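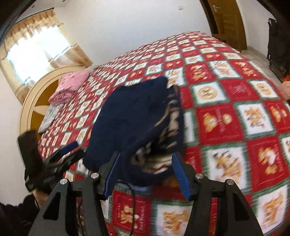
Teddy bears on a red and white checkerboard quilt.

Grondon and Stusavcombe have a border deal, and it's a good one

Regular readers know we've been following the border talks between Grondon and Stusavcombe since the very first session, back when the two delegations couldn't agree on which language the agenda should be printed in. So you can imagine the mood at our end when the text came out of Clellevitz in September, signed by both sides, with all the annexes attached! After 18 months of meetings, postponements, walkouts and very long lunches, there is a full agreement on the Symonenko crossing, and we've now read every page of it (twice, in the case of the customs chapter).

First, the basics for anyone who joined the list recently. The Symonenko crossing is the only road bridge between the two countries on the upper river. It closed to ordinary traffic when the old transit treaty ran out, and it has been open since then only to ambulances, mail trucks and people with a special pass. Farmers on the Grondon side have been driving their fruit the long way, through the mountain tunnel. Families with relatives on both banks have been doing the same, and it eats up most of a day. Both governments said they wanted the bridge back in use. What they couldn't settle was who would inspect what, on which bank, and under whose law.

The new agreement has 17 articles, and the heart of it is Article 4. Inspections will happen once, at a shared post on the Stusavcombe bank, with officers from both countries working in the same building. A truck stops one time, gets one stamp and goes. The old treaty had trucks stopping at each end, and the line on the approach road was famous for all the wrong reasons. Grondon had argued for years that its officers couldn't work on foreign ground without a change to its constitution. The lawyers found a way through that by treating the post as a joint facility with its own short legal code, set out in Annex B. We think Annex B is the cleverest piece of drafting in the whole package, and we'd love to see other border regions borrow it.

Then there's the pass system. Anyone who has lived in one of the listed border districts for a year can apply for a local card, and the card is good for 10 years. Cardholders can cross on foot or by bicycle at any hour without filling in a form. Students and people with a job on the other side go to the front of the line for processing. The first version, the one leaked last winter, had a daily limit on foot crossings, and we were pretty gloomy about it at the time. The limit is gone. Wonderful news!

Money was the part most of us expected to sink the thing. Stusavcombe wanted to keep the truck toll on its bank, and Grondon wanted it scrapped. They ended up with a single toll, set by a joint board and paid into a maintenance fund for the bridge itself. Neither treasury gets a share. The board has to publish its accounts every spring in both languages, and any change in the toll needs a yes from both sides. There will be arguments over this, of course, but at least now there's a room to have them in and a date by which they have to end.

A word on Clellevitz, too, which deserves more credit than it has been getting in the daily papers. The city offered its old concert hall for the talks when the first venue fell through, and it kept the offer open during the four months when the delegations weren't speaking. Its mediators never published a plan of their own. They carried drafts from one floor to the other, sometimes well past midnight, and they kept the working groups on roads and water going even while the main table was empty. When the delegations came back in June, half of the technical annexes were ready for them. That quiet stretch probably saved the talks.

There are still things to watch. Article 12, on river water during dry summers, says the two sides will "seek a common position" and leaves it there, so the hard talk on water has been put off to a separate round. No start date has been given for that round, although both foreign ministries say they want it under way before the next planting season. The opposition in Grondon has also asked for a review of the joint legal code. We've read their paper, and a couple of the questions in it are fair ones, especially on how appeals from the shared post will be heard. A clear answer on that before the vote would do everybody a favor.

As for the vote, the agreement has to pass in both parliaments. Stusavcombe goes first, and the governing parties there have a comfortable majority in favor. Grondon is closer. Its upper house has to approve it as well, and several members from the southern districts haven't said which way they're leaning. If both votes go through, the bridge reopens to foot traffic right away and to trucks once the shared post is built.

We've put together a plain-language guide to all the articles, with the maps and the full list of border districts, and it's free for everyone on this list. Just reply to this newsletter with the word GUIDE. Our last one, on the fishing zones, went out to 666 of you, and the questions you sent back shaped a lot of what went into this edition, so please keep them coming. Next issue we'll go through Annex B line by line, and we'll cover the Stusavcombe debate as it happens.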